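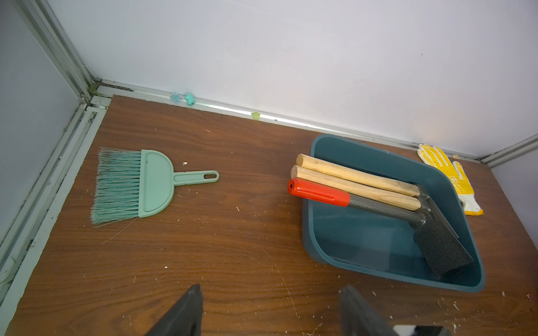 By Iveta Mikuš
Filed under: Shared Spaces | September newsletter

The kitchen on the second floor of the Suvach building has reopened after the summer, and with it the correspondence. I have been forwarded most of it. Thank you, everyone.

For those who moved in recently, the kitchen is shared by three tenants: us, the Clundik people across the landing, and Hrnčiar, who sell flooring and have strong views about how the rest of us treat ours. Each tenant cleans for a week and then hands over. The system is printed on a sheet inside the cupboard door, where it has been since before I started, and where it is read mostly by people looking for sugar.

The trouble is crumbs. Everybody agrees that a plate should be washed and a spill should be wiped. A crumb falls into a different category. People who would cross the street to return a dropped glove will look straight at the remains of a bagel and decide that it belongs to the building. Wiping a table, in our kitchen, means moving the crumbs to the edge and then having a phone call.

So we have bought a brush and dustpan. They are green, more or less, and they live on the hook by the window. They are for the tables. The floor has its own broom, and I would ask you to keep the two apart, having once watched somebody use the broom on the counter with every sign of satisfaction.

A word on technique, as I have been asked. Sweep toward the pan. Hold the pan still. Then carry it to the bin and empty it, a step that several of us apparently consider optional – I found the last pan we owned put neatly away with most of a croissant inside.

Some other kitchen news while I have you.

The dishwasher is running again. The repairman took out a teaspoon, a bottle cap and a laminated badge belonging to a former employee of Stondach on the ground floor, who have never had access to our kitchen and would like this noted.

The fridge will be emptied at 6 in the evening on the last working day of the month. Anything without a name on it goes. Anything with a name on it and a smell also goes. Last time we threw out over 30 containers, and I received exactly one complaint, concerning a jar of mustard that had outlasted two office managers.

The kitty stands at 3000, mostly in coins, and I am open to suggestions. Coffee filters have been proposed. So has a second kettle, by the same person who broke the first one, and a picture for the wall, which Clundik would like to be abstract and Hrnčiar would like to be of a floor.

The cleaning week belongs to us until the end of September, then to Clundik. Handover is at nine in the morning, in the kitchen, and takes about as long as it takes to hand somebody a pair of rubber gloves. If you can't make it, leave the gloves on the drying rack and send me a note.

Please don't send it to the whole building again.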